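Introduction to Materials in the Home, Handout 7
Prepared by Myrto Katsaros

Plastics in daily use

In the last lecture we spoke about wood and glass. Now we come to plastics. A plastic is made of very long molecules, and we divide plastics in two groups. Thermoplastics become soft when they are heated and can be shaped again. Thermosets harden one time only, and heating them more will burn them. 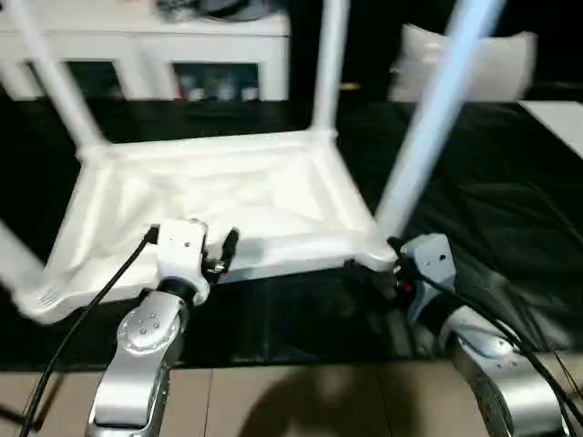
Why do many molded products have ribs on the hidden side?
Ribs make a thin wall stiffer without using much more material. A thin wall also cools faster in the mold, so the factory can produce more pieces in one hour.

Please remember that stiffness and strength are two different properties. A stiff part bends little under load. A strong part carries a big load before it breaks. Students mix these words every year in the May test.
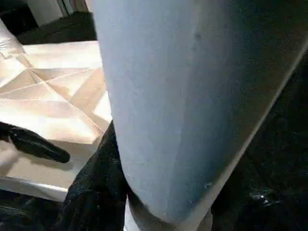 Color is usually added as small grains of pigment before the molding. For this reason a scratch in a colored plastic often shows the same color inside, while a scratch in a painted part may show the base material. Sunlight can slowly change the pigment and also the plastic itself, which then becomes weak at the surface.

For the round shapes, please read pages 119 to 124 in the course reader. Parveen Saha will explain the wall thickness calculation in the exercise hour.
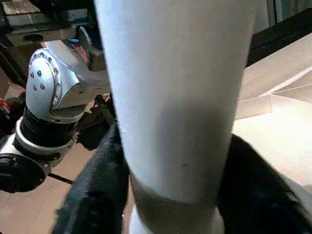
Fig. 3. White cylinder with a smooth, matte surface.

Homework: find one thermoplastic and one thermoset in your kitchen, and write how you recognized each.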